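Farstead (low-budget horror) – worth the rental?

hjalti_m
Watched Farstead on Saturday after seeing it mentioned in the documentary thread. It's a haunted house movie set almost entirely at one dinner. Four relatives, one will, and a lot of arguing before anything spooky happens. I liked it more than I expected. The first 30 minutes are slow, but Encarnación Arroyo is very good as the aunt and she carries that part.
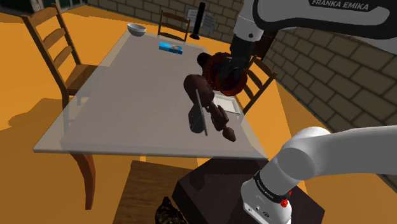

The ending is where it lost me. They explain the curse twice, and the second explanation doesn't match the first. I'd still give it a 6.

nereck_fan
I'd go 8. The two explanations come from two different people, and the brother has been lying since the start. Watch the phone call again.

hjalti_m
I did watch it again. He wasn't in the room for the first one, so I don't see how he'd know about the well.

Bilal A.H.
Agree with the OP. Staniforth, by the same director, did the unreliable family thing much better and was shorter too. This one needed some 8 minutes taken out of the middle. The sound is rough as well – I had to put subtitles on for the cellar part.

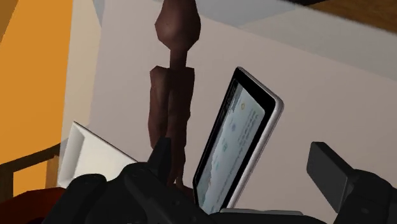 A tablet at a steep angle, with a tall brown figurine to the left.

nereck_fan
Sound was fine on my end. Might be the streaming version. Staniforth is the weaker script, I think. The daughter has nothing to do after the funeral.

Bilal A.H.
She finds the letters. That's the whole plot.

asdis_h
Is there a disc release? The rental is gone where I live.

hjalti_m
Supposed to be one in June, with a commentary track.

Comments (2)

Ihor P.: Turned it off when the dog went missing. Does it come back?

Encarni: It does, near the end.

We use cookies to keep you logged in. Accept / Settings

Contact – Forum rules – Back to top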